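Mesa de apoio Stestis – tampo quase quadrado para oficinas, salas de formação e laboratórios

A mesa de apoio Stestis integra a linha de mobiliário técnico da Zusham e destina-se a instituições que necessitam de uma superfície de trabalho estável, acessível pelos quatro lados e fácil de manter. É fornecida a escolas profissionais, centros de formação, oficinas de restauro e serviços técnicos municipais, em unidades avulsas ou em conjuntos para equipamento integral de salas.

O modelo foi desenvolvido a partir da antiga bancada Tu, entretanto retirada do catálogo. Mantém-se o princípio construtivo dessa bancada, com estrutura aparafusada e pés reguláveis, mas o tampo passou a ser fixado por baixo, sem parafusos à vista, e a travessa inferior foi recuada para permitir a aproximação de cadeiras e bancos altos. Os clientes que possuam bancadas Tu podem continuar a encomendar peças de substituição ao serviço pós-venda, mediante indicação do número gravado na face interior do pé.

Aplicações recomendadas

A Stestis adequa-se a trabalhos de montagem ligeira, encadernação, modelação, desenho técnico, preparação de amostras e apoio a equipamento de bancada. Não se recomenda a sua utilização como base para serras, prensas de impacto ou tornos de bancada, para os quais a Zusham dispõe de mobiliário próprio. Em salas com pavimento irregular, a regulação dos pés deve ser efetuada com o tampo já carregado, e verificada de novo ao fim da primeira semana de utilização.

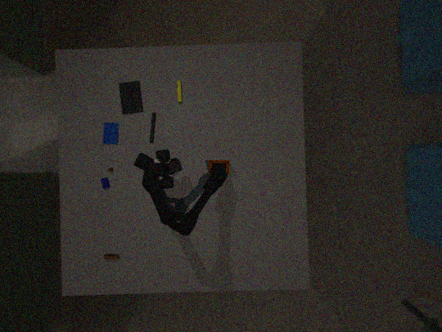
A escolha do acabamento deve ter em conta o tipo de trabalho e a iluminação da sala. Os tampos brilhantes refletem as luminárias de teto e tornam cansativa a leitura de escalas e desenhos, motivo pelo qual a linha Stestis é produzida exclusivamente em mate. Para espaços de utilização mista, o serviço de projeto aconselha tons neutros, na ordem do malva acinzentado, liso e sem brilho, que se destaca com clareza sobre um pavimento acastanhado escuro e permite reconhecer facilmente os limites da superfície de trabalho. Os tons muito claros continuam disponíveis por encomenda e são preferidos em ateliês de desenho.

Características gerais

Tampo: formato quase quadrado, superfície lisa, acabamento mate.
Estrutura: aço pintado, com uniões aparafusadas.
Pés: reguláveis em altura, com sapata antiderrapante substituível.
Peso da mesa montada: 69 kg.
Carga distribuída: até 238 kg.
Garantia da estrutura: 3 anos.
Acessórios: calha de cabos, prateleira inferior, batente perimetral amovível, gaveta simples com fechadura.

A carga indicada refere-se a peso distribuído por toda a superfície, com a mesa nivelada e todos os parafusos apertados. A prateleira inferior não aumenta a capacidade do conjunto, pelo que o material nela arrumado deve ser incluído no cálculo. A calha de cabos pode ser montada em qualquer dos lados e deslocada posteriormente sem furação adicional.

Entrega e montagem

A mesa é entregue desmontada, em dois volumes. O tampo segue em embalagem própria e deve ser transportado na vertical por duas pessoas. Solicita-se ao cliente que confirme previamente a largura das portas e dos patamares de escada entre o local de descarga e a sala de destino – a devolução de um tampo por impossibilidade de acesso é faturada à parte.

A montagem pode ser realizada pela equipa técnica da Zusham ou pelos serviços do cliente, de acordo com o folheto incluído. Nas encomendas a partir de 20 mesas, a montagem e a remoção das embalagens estão compreendidas no preço. As entregas em estabelecimentos de ensino são agendadas preferencialmente para os períodos de interrupção letiva. As encomendas destinadas ao início do ano escolar devem ser formalizadas até maio.

Limpeza e conservação

Para a limpeza diária, utilizar um pano macio humedecido em água com detergente neutro e secar de imediato. As colas de base aquosa devem ser retiradas antes da secagem completa. Não empregar esfregões abrasivos, acetona ou ceras de polimento, que deixam marcas permanentes de brilho no acabamento mate. Os riscos superficiais podem ser atenuados com o estojo de retoque, vendido em separado na tonalidade correspondente.

O aperto dos parafusos deve ser verificado uma vez por ano. Sempre que a mesa for deslocada, convém levantá-la pela estrutura e nunca pelo rebordo do tampo.

Projeto e assistência

Os pedidos de orçamento para salas completas são analisados por Shuk-fan Hsu, responsável pelo serviço de projeto, a quem deve ser enviada a planta do espaço com indicação de portas, tomadas e pontos de água. As questões relativas a garantia, peças e reparações são encaminhadas para Chia-hao Tse, no serviço pós-venda. As amostras de acabamento podem ser consultadas no espaço de exposição de Juvuvgate, mediante marcação, ou remetidas por correio às entidades que o solicitem por escrito.

Produtos relacionados

Mesa de apoio Stestis com rodízios
Banco alto regulável Stestis
Prateleira inferior para mesa Stestis
Calha de cabos amovível
Estojo de retoque para tampos mate
Peças de substituição para bancada Tu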